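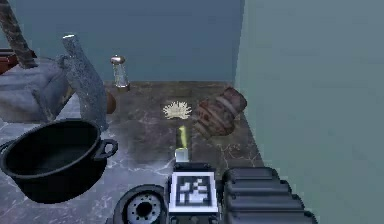
Chapter 7
Selling Play: What the Toy Box Claims

Pick up any toy kitchen in a Canadian department store and the carton will tell you it builds fine motor skills, vocabulary and confidence. It will seldom tell you who checked. This chapter asks where such claims come from, and how little it can take to print one.

We use cookies to improve your experience. By continuing to browse you accept our use of cookies. Accept | Manage settings

Consider the Nokine stacking set, sold by Kondside with the line "proven to support early learning". The proof was a survey of 245 parents, all of whom had already bought the toy. Vesna Kelmendi, who reviewed the questionnaire, found 2 questions on learning and a full page on colour and packaging. Most parents ticked "agree". What else would they tick?

Hala Hajji's objection goes further. Children stack things — cups, tins, their brother's books — with or without a licensed product, and a study with no comparison group can't separate the toy from the child's next birthday. Keep her objection in mind as you read the catalogue extracts in the next section.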